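Tablecloths: what I've learned from ruining a few

2022-01-15

My grandmother ironed her tablecloths damp, rolled them around a cardboard tube and kept them in the hall closet behind the vacuum. I inherited the tablecloths and the tube, and for about ten years I ignored the tube and shoved the cloths in a drawer under the takeout menus. So if you came here looking for an expert, I'm more of a reformed slob! But the holidays are over, everything I own with a hem has gravy on it, and January is when I finally deal with the pile. A few of you asked for the stain notes again, so I'm putting the whole lot on one page.

Before anything goes in the wash

Shake it outside. I used to shake mine over the kitchen sink and then wonder why the drain was slow. Crumbs that go through the washer turn into a gray paste that lives in the hems, and you'll be picking it out with a toothpick while the iron heats up.

Then spread the cloth out in daylight and look at it from both sides. Stains you'd swear weren't there will show up from the back, especially oil. I mark each one with a safety pin (a plain one, no colored plastic head, I melted one of those in the dryer and it took a patch of perfectly good cotton with it). Take the pins out before washing. I shouldn't have to write that down but I've done it twice.

Stains, more or less in the order they happen at my house

Gravy and anything greasy. Dish soap, straight from the bottle, rubbed in with your thumb on the dry fabric. Leave it fifteen minutes or so. If you wet the cloth first the soap just slides around on top. Rinse from the back with warm water and look again. A big old grease spot may want a second round, and that's fine, as long as the dryer doesn't get to it in between.

Red wine. Blot, blot, blot. Don't rub and please don't pour white wine on it, you'll have a bigger stain and less wine. Cold water, then a spoonful of oxygen bleach powder dissolved in warm water, and let the spot sit in it for an hour. For white cotton I'll leave it overnight in a bucket. Skip this on wool or silk, if you are the kind of person who eats near silk.

Candle wax. Let it get hard. An ice cube in a sandwich bag helps if you're impatient like me. Lift off what you can with the edge of a butter knife, then put a plain brown paper bag over and under the spot and go over it with a warm iron, moving to a clean piece of paper each time it soaks through. Colored wax leaves a ghost behind, which I treat like grease.

Turmeric. I have no cure. I have hung things in full sun for three days running and it does fade, it honestly surprised me how much, but there's a napkin in this house that will be faintly yellow until the end of time.

Berries and cranberry sauce. Cold water run through from the back, then a little white vinegar dabbed on, then wash as usual. Test the vinegar on a corner if the color looks like it might be shy.

Coffee and tea. If you catch it the same day, cool water and a dab of laundry detergent is plenty. If you find it the following week under a placemat, use the oxygen bleach soak from the wine paragraph.

Washing

I wash printed cloths cool, inside out if they've got a right side, on the gentle cycle, with half the detergent it says on the box. Plain white cotton can go hotter. Vinyl and wipe-clean ones don't go in my machine at all anymore. I had one crack right down the fold lines, and after that I did the rest in the bathtub with a sponge and hung them over the shower rail.

Don't cram it in with the towels! A tablecloth in a full load wraps itself into a sausage with all the socks inside, and the middle of it never sees any water. I do one big cloth and its napkins and nothing else. Yes, it feels wasteful. I use the smaller water setting and get on with my life.

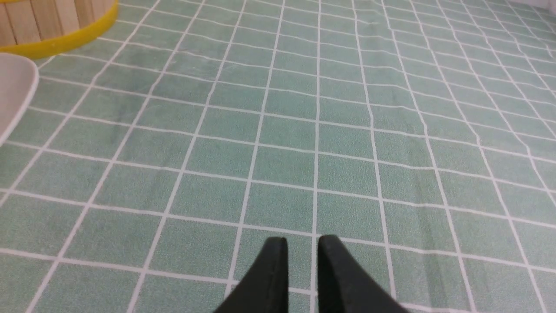 Bhupendra Thakur wrote in to say I'm wrong about the half dose of detergent, at least where the water is hard. He says he had the same trouble with dull, stiff cotton for years, and it went away when he used the full amount and added a second rinse, and that people with soft water should stop giving laundry advice to everybody else.

Fair enough, Bhupendra! My water is so soft that the soap practically won't rinse off my hands, and I never thought about it. So: soft water, half. Hard water, follow the box and rinse twice. If you don't know which you've got, look inside your kettle. Chalky crust means hard.

Drying

Pull it out the minute it stops. I set the timer on the stove for this or I forget until bedtime. Give it a good snap from the corners, then pull the hems straight with your hands while it's still wet, all the way around. It takes a couple of minutes and saves you ten at the ironing board.

On the line, hang it folded over by about a third instead of pinching it by the corners. Corners stretch into little ears. If you're using the dryer, go low and take it out while it's still a bit damp, then lay it over the table itself to finish. I do this at night with the chairs pushed back and by breakfast it's done, and half the time I don't iron it at all.

Ironing, if you must

Iron checks and grids along the lines, never across on the diagonal. Go on a slant and you'll pull the pattern out of square, and then you'll sit there all through dinner looking at it. (My sister says only I look at it. My sister has placemats.)

Start from the middle and work out. Put an old sheet on the floor under the board so the finished part can puddle without collecting dog hair. For embroidery, lay it face down on a folded towel and press from the back so the stitches stay puffy.

Spray starch I only use on napkins. On a full cloth it flakes, and the flakes burn onto the iron, and then you're cleaning the iron, and you'll find my notes on that under the baking soda page.

Keeping it on the table

If yours slides, put something grippy underneath. I have a felt-backed pad cut to size, which also muffles the sound of forks and saves the wood from hot dishes (warm dishes, use a trivet for hot). Before that I used strips of rubbery shelf liner at each corner and they worked fine for less money. Don't leave the rubbery stuff on a varnished table for months, though. I lifted mine after one long winter and it had left a waffle print in the finish that took a whole evening of rubbing to get rid of.

For outside, clip weights. You can buy nice ones, or sew a couple of big metal washers into each corner of the hem. Take the washers out of anything white before you wash it, or use stainless. Rust spots are their own chapter of misery, although lemon juice and salt in the sun will shift a fresh one.

How much overhang? I like eight inches or so for every day and more for company. Measure the table, add the overhang twice, and write that number on a piece of masking tape stuck to the underside of the table. I can't tell you how many times I've stood in a store trying to picture my own dining room.

Folding and putting away

Back to Grandma's tube. She was right. A cloth rolled around a tube comes out with no creases, and you can iron it in January and use it at Easter. Wrapping paper tubes are a bit thin, so ask at a fabric store for one of the sturdy ones off a bolt of upholstery fabric. I cover mine in a strip of old pillowcase so the cardboard doesn't yellow the cotton.

No room for tubes? Hang them over padded pants hangers in the back of a closet. And if it has to be a drawer, fold it in thirds one time and in quarters the next, so the creases don't always land in the same place. That's where old linen wears through first. My mother's good cloth split exactly on the fold, with a turkey sitting on it.

Don't store anything starched for the long haul. Silverfish think it's a buffet. Don't use plastic bags either, they hold the damp in. A clean pillowcase is perfect and you've already got one.

When it's past saving

A big cloth with one awful stain in the middle is a lot of good fabric around the edges. I've made napkins, a peg bag, drawer liners, and a very wonky apron that I wear all the time. For napkins I cut eighteen inch squares and hem them narrow, and if the cloth has a check you don't even need a ruler, you just follow the line with the scissors.

Small holes I patch from behind with a bit cut off the hem, or I sew a leaf over them. There are now seven leaves on the one we use for birthdays. It was only supposed to be one.

Vinyl ones go under the kids when they paint, or in the trunk of the car for muddy boots and garden center trips.

I still owe you the page on napkin rings and the one about getting the smell out of a cedar chest. If you've got a trick for turmeric, please, please send it to me.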